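The Library Keeps Its Doors Open

The Cirnix Theological Library holds 2,083 bound volumes of sermons, the greater part of them printed for congregations that no longer meet. Its director received us in the reading room at ten in the morning to discuss the collection, its origins, and the new catalog due to appear in June.

The library began as the private shelf of a country parish. "The first minister bought sermons the way other people bought almanacs," the director said. "He read them at night and marked the passages he disagreed with. Those marks are now the part our visitors ask to see." When the parish at Zallum closed, its trustees placed the books with Cirnix on the condition that any reader, of any church or of none, be admitted without a fee. That condition remains in force.

Asked what a modern reader might find in a sermon on temperance or Sabbath observance, the director answered at some length. "You find out what people were worried about. A preacher who speaks three weeks in a row on debt has debtors in the pews. We have a series on the duties of landlords that runs to eleven sermons, and by the seventh he is plainly addressing one man."

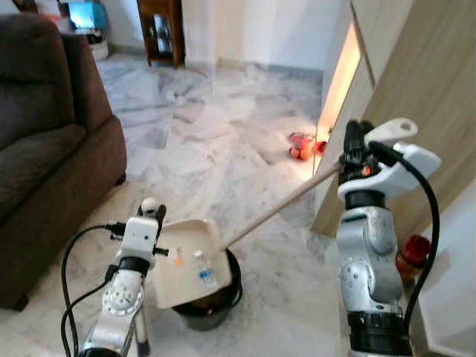

A dustpan is held over a black bucket on the marble floor.

The catalog has been prepared with the Mudotico Fund, which supports the description of small religious collections. Each entry gives the preacher, the scripture text, the place of delivery and, where it is known, the occasion. Funeral sermons have proved the most difficult. Many were printed in runs of 300 or 400 copies for the family and carry no place name at all.

The director was careful on the question of doctrine. "We do not rank the sermons. The Uçar bequest brought us a good deal of revival preaching, and some of our older supporters would have preferred that we decline it. I told them that a library of sermons has to include the ones that filled the hall."

A lecture series will accompany the catalog. The opening lecture concerns the use of the parable of the laborers in the vineyard in sermons preached during strikes, of which the library holds nineteen. Copies of the catalog will be sent to seminaries on request, from a first printing of 2,000.

The reading room is open to visitors in the mornings. Readers who wish to consult the annotated volumes from Zallum should write to the library beforehand.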